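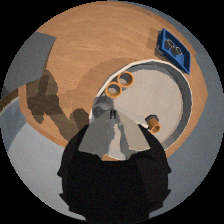 Opinion > City Life > Getting Around

Please Stop Telling Me to Take a Cab

Posted in October by Mahfuz Debnath

I work the closing shift at a bakery on Rodrigues Street, and by the time the trays are put away and the floor is mopped it's 11:40 at night. Then I walk six blocks to the bus stop, wait for the 178, and ride it out to Skirnwood, where I live. I've done this for years. And every single time I mention that something unpleasant happened on the way home, somebody who loves me says, "Why don't you just take a cab?"

I know they mean well! My aunt says it, my dentist said it while he had both hands in my mouth, and my friend Edin Babić says it so often that I can see it coming from the way he breathes in. But I've been chewing on it all month and I want to say why it makes me so mad.

Let's start with the money, because people who say "just" have usually not done the math. A cab from work to my door is more than I make in an hour. Do that five nights a week and you've got a second rent. Edin once offered to pay for a month of rides, which was very sweet of him, and I said no, partly out of pride and partly because what was I supposed to do the month after that?

The money isn't even what gets to me, though. What gets to me is that the advice treats the sidewalk as a lost cause. A guy follows me for two blocks calling me names, and the question everyone has is what I was doing there. I was going home. I had a bag of day-old rolls with me. I wasn't up to anything, and I shouldn't need to have a good reason for being outside anyway.

Last spring it was a car that slowed down next to me on Florkance Avenue, with three young men in it, and they kept pace with me all the way to the light. They had a lot to say about where I should go back to (I grew up four miles from there, so that would have been a short trip). There's a gas station on that corner, and I stood inside by the coffee machine until they got bored. The clerk looked up, saw my face, and said, "You can stay as long as you want." Then he went back to his crossword. I think about that man all the time. He didn't ask me why I hadn't taken a cab.

So what do I want? Boring stuff, mostly. Half the streetlights between the bakery and the stop have been out since before the summer, and I've called the city line enough that I know the hold music by heart. The bus shelter has a bench you can't really sit on and a panel that's supposed to tell you when the next bus is coming, and it has said "10 min" for as long as I can remember. It says 10 min at noon. It says 10 min after the last bus has gone! If I knew the real time I could wait indoors at work with the lights on, and that alone would cut out most of the standing around that makes me a target.

The other thing I want is for people to do what the clerk did. There's a late crowd at Zestia, the pizza place across from the stop, and on a Saturday there can be a whole line out the door. I've been yelled at in front of that line. People looked at their phones. I get it – I've looked at my phone too, when it was somebody else, and I'm not proud of it. You don't have to be a hero or get into a fight. Walk over and ask me if the bus has come yet. Stand there with me for a minute. It changes the whole feeling of a street when one person drifts over like that.

I read a comment on a neighborhood page saying there are 600 cameras downtown now and we should all feel safer. Well, fine. A camera has never once asked me if I was okay.

Edin and I had it out over this last week, by the way, in a friendly sort of way. He said he'd stop with the cab thing if I texted him when I got in at night. I can live with that. I've been doing it, and he always answers, even on nights when I know he has an early start. Last night he sent back a thumbs up and asked if there were any rolls left.

Contact the Opinion Desk | Copyright, all rights reserved | Back to top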